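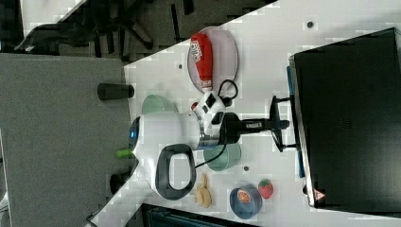 The Play Kitchen Grows Up

October 13, 2021

Toy food used to come in one box with the toy stove, and it stayed there. Parents now buy it the way they buy real groceries, a piece at a time, and the bowls and plates are sold separately too.

Bendik, a toy store in Umthorpe, started carrying loose play food in February. The shop stocks 116 pieces, from fruit slices to cookies, in open bins by the register. It has sold 2,575 of them so far. Strawberries go first. Orange slices are close behind, and the bread hardly moves.

The dishes matter more than most buyers expect. A child of three will spend longer moving a strawberry from one bowl to another than pretending to eat it. Shallow bowls with a wide opening work best at that age. Pale colors are popular with adults, but a strong blue makes it easier for a small child to see where the orange went.

Squeeze bottles are the other steady seller. An empty one from the real kitchen does the same job, as long as it has been washed and the cap is on tight.

Bretau, which makes most of the pieces Bendik sells, prices a single fruit at $2 and a starter set of 19 at $34. Magagula sells a larger set of 120, but many families end up putting half of it in a closet. Two bowls, a plate and a handful of food will fill an afternoon.

Check the size before buying for a child under three. Anything that fits inside a toilet paper tube is too small. Wash plastic pieces in warm water with dish soap and let them dry on a towel.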